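Kostetti Two-Arm Bench Cell

Reading time: 4 minutes

Print this page | E-mail this page

We sell this cell, and we also take the phone calls after it has been sold, so this page is more cautious than the brochure. If you want the brochure, ask for it. It has nicer adjectives.

The Kostetti is a pair of arms for light bench work: picking up a part, turning it, placing it on a peg, in a tray or in a box. It suits kitting, packing returns and loading display racks. It does not suit heavy lifting, wet work or anything that has to be done in a hurry. Buyers who come to us wanting speed are usually disappointed, and we would sooner disappoint them before the invoice.

What is in the package

Two arms, each with a two-finger gripper. A controller cabinet that fits under a standard bench. A stop button for each side of the table. The Marer teaching software, licensed to the cell and not to the person using it. Setup at your site and 2 days of training for the people who will work beside it. We don't include the table. Use one you already own, as long as it is level and doesn't wobble when somebody leans on it.

Glass partitions and guarding are quoted separately once we have seen your floor. Please don't order them yourself from a catalog and then ask us to make the cell fit. That has happened more than once and it costs everyone a week.

What it will and won't take off your hands

The usual sales line is that automation "frees your people for higher-value work." We have stopped printing it. At most of the shops we visit, the first thing that changes is that someone who used to pack boxes now watches a machine pack boxes, and gets called over when it drops one. Whether that is better depends a lot on the shop. Some people like it. Others find it duller than the job they had, and they tend to say so in the break room and not in the survey.

Plan for the watching. A new task usually takes longer to teach than the buyer expects, and objects with odd shapes take the longest. A plain straight-sided mug is fairly forgiving. A cup with facets gives the fingers different surfaces to close on depending on how it was set down, and hanging it up means getting it to the peg at a sensible angle without knocking over the stand. A person does this without thinking about it. Teaching it to a machine is slow, and you should budget for slow. 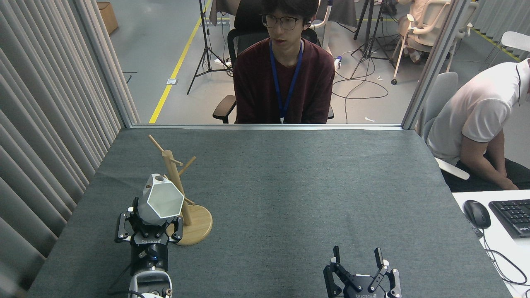
Mug rack task: a faceted cup held up to a wooden stand, with a desk on the far side of the glass.

Mug hanging makes a fair test for a buyer because everyone already knows how it should go. It is also easy to oversell. A cup on a peg at a demo tells you that one cup went on one peg. Ask any supplier, us included, to swap in a cup you brought from home, move the stand a hand's width and start over. Then ask how much teaching went into the version you saw first.

Staffing, plainly

Jimelex, who pack gift sets and run one of these cells on their smaller line, told us they had cut no jobs in their first season and saved no hours either. The savings came later and were smaller than the ones in their business case. What did change was the late shift. Fewer people were asked to stay on for rack loading, and a few of them missed the overtime pay. That last part was not in anybody's spreadsheet. We suggest you put it in yours, and talk to the people affected before the crates arrive.

Questions worth settling first:

- Who gets called when it stops, and is it in their pay grade?
- Who is allowed to reteach a task, and who signs off on the change?
- What happens to the output target on a day the cell is down?
- Where do people stand or sit while it runs, and can they hear each other?

If you can't answer the first one, wait. The machine will be just as available in a few months, and probably cheaper.

Upkeep

Allow 15 minutes at the start of each shift for a check of the fingers, the pads and the cables. Pads wear and are sold in packs of 4. Buy a spare pack with the cell, as they have been out of stock with us before and may be again. Software updates for Marer come out when they come out - we don't install them remotely, and we advise against installing one in your busy season. A service visit is charged by the half day plus travel.

Try before you buy

The Meijer trial plan puts a cell on your floor for 4 weeks. You pay freight both ways and the setup fee. The trial covers one task, chosen by you and written down before we start, and it should be a boring one that you do every day. Trials built around the hardest job in the building go badly and teach you little. At the end you keep the notes whether or not you keep the cell.

Trial slots for July are taken. We keep a waiting list and call people in order. Quotes are given in writing only, after a site visit, and the visit is free if you are within a day's drive.

Contact Kostetti sales and service | Copyright Kostetti, all rights reserved | Back to top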